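# Lunch Noise, Part Two: Measuring the Decay

04/05/2023

The first post on this drew more mail than I expected, most of it asking why I hadn't given a number for the room. I didn't have one. I had a level reading from a phone and an opinion. Since then I have borrowed a proper meter, a Cedurness, from Graciela Gallardo, and spent two evenings in the dining hall at Helar with a bag of balloons.

To recap: people who eat there complain that they can't follow a conversation across a table once the place fills up. The usual fix is to ask everyone to keep it down, which works for a few minutes. Each table talks over its neighbor, the neighbor responds in kind, and the level climbs until it settles somewhere unpleasant. Acousticians call this the Lombard effect. A reflective room makes it worse, as the sound from every table hangs around long enough to cover the next sentence.

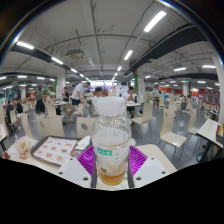 What does reverberation time tell you that a loudness reading doesn't?

It tells you how long the room takes to get rid of a sound after the source stops, whoever happens to be in it and however loud they are. Formally it is the time for the level to fall by 60 dB. A loudness reading mixes the room and the people together, and changes every time somebody laughs.

## Setup

The meter stood on a tripod at seated ear height, well away from the walls. I kept the ventilation running, as it would be at lunch. Benjamín Cisternas popped the balloons and I wrote down the file numbers. We did 10 pops, spread over several positions, with the meter moved halfway through.

A balloon is a mediocre source. It is weak in the low octaves and its output depends on how full it is and where the pin goes in. A starter pistol is better but requires a conversation with the building office that I did not want to have. For the speech bands, a large balloon is adequate.

Background level with the fans on was 57 dB unweighted, most of it low-frequency rumble. That sets a limit. You can't watch a full 60 dB decay if the tail disappears into the fans after the first part of it, so the usual practice is to measure the slope over a shorter drop and extrapolate.

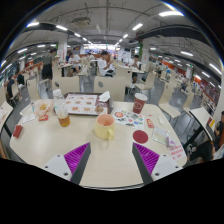
The extrapolation assumes the decay is a straight line on a dB scale. In a long, low room with all the absorption on one surface it often isn't. Sound bouncing between bare walls outlasts sound that reaches the ceiling, and the curve bends partway down. Two of our files showed this clearly at 500 Hz. I kept them in the average and noted the bend, on the theory that diners hear the bend too.

Gemma Donati, who did this for a living before she moved to Maldonado, looked over the plots and told me to throw out the 125 Hz band entirely. She was right. The balloons put almost nothing there and what remained was fan noise.

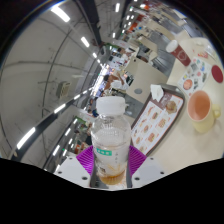

## What the Sabine formula says

Reverberation time is proportional to volume divided by total absorption. The volume is fixed. Doubling the absorption halves the time, and the next halving costs twice as much material as the first one did. This is why the first few panels in a bare room sound like a miracle and the last few sound like an invoice.

Zenell sells a ceiling panel in a thickness that suits the speech bands. My estimate calls for 145 square meters of it, hung with an air gap. The gap matters: the same panel glued flat absorbs noticeably less at the low end. Jeanine De Smet suggested putting part of the area on the 18-meter long wall instead -- a good idea, given the bent decay curves. I have redone the spreadsheet with a split and the total comes out nearly the same.
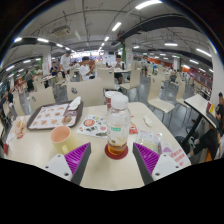
## Still open

- The hall was measured without a lunch crowd. People absorb sound, mainly through clothing, and I have not added a term for them.
- Chair feet on the hard floor are a separate source. Felt pads are cheap and Ulises Herrera has already ordered a box.
- I want to repeat the measurement with the fans off, to see how much of the tail I am losing.
- A second session is penciled in for December, if the meter is free then. Graciela needs it for most of the fall.

The spreadsheet is available by email. The absorption coefficients in the second tab came from a printed table and should be checked before anyone buys anything.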